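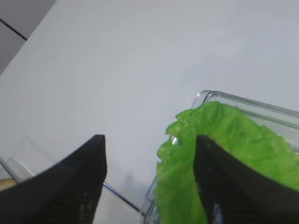 Last updated: 28 March 2024

The quote ran to five pages and Howard Haslam read the last one first. That's where the freight was. Also the training days, the spare fingers, the annual service — all the stuff that never made it into the sales call.

Haslam runs the packing side at Foddale, a salad and deli prep outfit that ships 1,000 boxes on a normal day. Mostly leaf. Leaf is the problem. Cans, fine. Jars, fine. Anyone will sell you an arm that picks up a jar. Lettuce bends, tears, sticks to its neighbor, and comes in a different shape every time you reach for it.

"I budgeted for an arm," he says. "I should of budgeted for a leaf."

The first plan, back in December, was one line item. One arm, one gripper, done by spring. Then Lwazi Nel got hold of it. Nel does the numbers at Foddale and she wanted to know what happened when a finger wore out. How many spares. Who swaps them, how long the line sits. Whether the pads could take the washdown chemicals. Nobody selling had put that in writing, so she made them.

Two bids came back. Jummont was cheaper up front and wanted a five-year service deal. Michailidis cost more, threw in the training, left the service open. On paper a wash. Nel built a spreadsheet with 88 rows, and the gap between them moved every time somebody changed the guess for downtime.

Her advice to other small plants — get the finger price before the arm price. The arm you buy once. Fingers are a consumable, same as gloves, and they belong in the running budget. Put them under capital and you'll be back asking for money before the year is out.

Second piece of advice, test with your own product. Your leaf, your tubs. Clear plastic gives cameras fits, the rims shine and the walls half vanish. A demo with colored blocks in a cardboard tray tells you nothing about that. Sándor Mészáros, who integrates these cells for a living under the name Junus, says he now asks customers to mail him a case of their actual containers before he'll write a number down.

"They send me the nice ones," he says. "I want the ones from teh bottom of the stack."

He also wants to know about the table. Height, surface, what's next to it. A white top under white light is easy to clean and hard on the vision side, and re-doing the lighting later costs real money. Lights, guarding, floor work, air lines. Mészáros tells people to expect that pile to rival the arm itself.

Not everyone at Foddale is sold. Tibor Nyitrai has run the leaf line for years and thinks the money should go to a second chiller. He may get it. The current plan leases one cell through the slow season, keeps the crew whole, and holds the purchase decision until there are torn-leaf figures from every shift. Nel has a reject rate in mind and won't say it out loud while the vendors are still calling.

Haslam still has the quote on his desk. Freight is circled. So is a line near the bottom of page four, "customer to supply test product," with a question mark next to it in pen.

14 shares | 2 comments

Contact the editors | Copyright 2024, all rights reserved | Back to top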